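3.2. Le hublot et son pourtour comme zone d'entretien

Les entretiens menés dans les logements de la résidence Milis ont montré que les habitants parlent volontiers de la lessive elle-même (tri, programmes, séchage) et très peu de l'appareil. Quand on les interroge sur l'entretien du lave-linge, ils citent d'abord le bac à produits, ensuite le filtre. La porte vient loin derrière, et presque toujours sous la forme d'une consigne reçue d'un parent ou d'un voisin : laisser ouvert après usage. Nous avons donc consacré une partie de l'enquête à cette seule pièce, dans les machines à chargement frontal.

L'échantillon comprend 80 foyers équipés d'un appareil de ce type, retenus parmi les 200 qui avaient répondu au premier questionnaire. Les visites ont été réparties entre la résidence Milis et le quartier Harahap, où les buanderies sont plus souvent séparées de la cuisine. À chaque visite, l'enquêteur demandait à la personne de montrer comment elle ouvrait, vidait et refermait la machine, puis ce qu'elle essuyait et avec quoi. Les questions sur les produits n'étaient posées qu'à la fin, afin de ne pas orienter la démonstration. La grille d'observation, reprise de l'étude Jilia et simplifiée, distingue quatre parties : la vitre, le cadre de la porte, la zone de charnière et le bord de l'ouverture du tambour.

Cette division correspond mal au vocabulaire des habitants. Le mot « hublot » désigne tantôt la vitre seule, tantôt la porte entière. Le mot « charnière » n'est presque jamais prononcé spontanément; on entend « le côté », « l'attache », « le coin où ça tourne ». Nous avons conservé les expressions d'origine dans les transcriptions et n'avons appliqué la grille qu'au moment du codage. Les cas où l'expression pouvait renvoyer à deux parties ont été codés deux fois, puis discutés en réunion.

La vitre est la partie la mieux entretenue. Elle est bombée, elle se voit, et la moindre trace y attire l'œil dès que la pièce est éclairée. Plusieurs personnes disent la nettoyer « comme une fenêtre », avec le même chiffon et parfois le même produit que pour les carreaux. Le cadre, en revanche, est traité différemment selon sa couleur : sur les portes claires, il est essuyé en même temps que la façade, tandis que sur les portes foncées il est souvent oublié, la poussière de lessive ne s'y remarquant que lorsqu'elle forme une croûte. La figure 4 donne un exemple de porte à cadre foncé, avec sa zone de charnière. 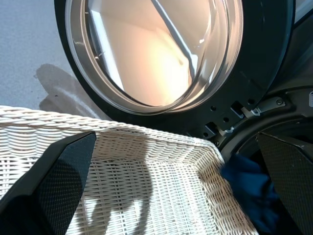 Figure 4. Porte ouverte d'un lave-linge à chargement frontal. Vitre bombée dans un cadre en plastique noir anthracite; fentes, petits trous et pièces métalliques dans la zone de charnière.

La zone de charnière présente une géométrie qui décourage le chiffon. Le cadre s'y élargit et s'aplatit, et la surface n'y est plus continue. Sur la porte de la figure 4, on relève deux fentes rectangulaires et de petits trous ronds, à proximité d'une patte métallique gris clair. Un linge plié passe sur ces ouvertures sans y entrer. Les personnes qui déclarent nettoyer cette zone utilisent une vieille brosse à dents, un coton-tige ou le manche d'une cuillère enveloppé dans un torchon -- ce dernier procédé n'a été rencontré qu'à Harahap, chez des foyers qui se connaissent et se l'étaient transmis.

Nous avons demandé à quoi servaient, selon les habitants, ces trous et ces fentes. Les réponses sont hésitantes. Certains y voient des passages de vis, d'autres une évacuation pour l'eau, d'autres encore le logement d'une pièce absente de leur modèle. Cette incertitude a un effet direct sur les gestes : plusieurs personnes s'abstiennent de mouiller la charnière par crainte d'abîmer « quelque chose derrière ». Les mêmes personnes passent pourtant une éponge humide sur tout le bord de l'ouverture, à quelques centimètres de là.

Le bord de l'ouverture du tambour pose une autre difficulté, celle de la lumière. Dans la plupart des logements visités, la machine est placée sous un plan de travail ou dans un renfoncement. La vitre prend l'éclairage de la pièce alors que l'intérieur reste sombre, même porte grande ouverte. Les habitants travaillent alors au toucher, en suivant l'arrondi avec deux doigts dans un chiffon. Ce geste était exécuté sans hésitation par les personnes les plus âgées. Les plus jeunes s'éclairaient avec leur téléphone ou renonçaient.

Reste la question de la porte laissée ouverte entre deux lessives. La consigne est connue de presque tous, mais son application dépend surtout de la place disponible. Dans les cuisines étroites de Milis, une porte ouverte barre le passage vers l'évier, et on se contente de la pousser sans l'enclencher. Dans les buanderies de Harahap, elle reste grande ouverte d'une lessive à l'autre et sert à l'occasion de support pour un torchon ou une paire de chaussettes. Les foyers avec de jeunes enfants forment un groupe à part : ils ferment, quitte à rouvrir le soir.

Ces observations rejoignent en partie celles de l'enquête Brolell, qui portait sur un parc plus large (jusqu'à 800 appareils) mais reposait uniquement sur des déclarations. La hiérarchie des parties nettoyées y est la même. L'écart porte sur la charnière, que les répondants de Brolell disaient nettoyer assez régulièrement et que nos participants, invités à montrer le geste, contournaient le plus souvent. Il nous paraît probable que la formulation « nettoyer la porte » ait été comprise dans un sens global, charnière incluse.

Une limite doit être signalée. Les visites étaient annoncées, et une partie des machines avait manifestement été essuyée avant notre arrivée. Nous n'avons donc tiré aucune conclusion de l'état de propreté des appareils et ne retenons que les gestes et les propos. La section 3.3 traite du bac à produits selon la même grille, avec une partie supplémentaire pour le logement du tiroir.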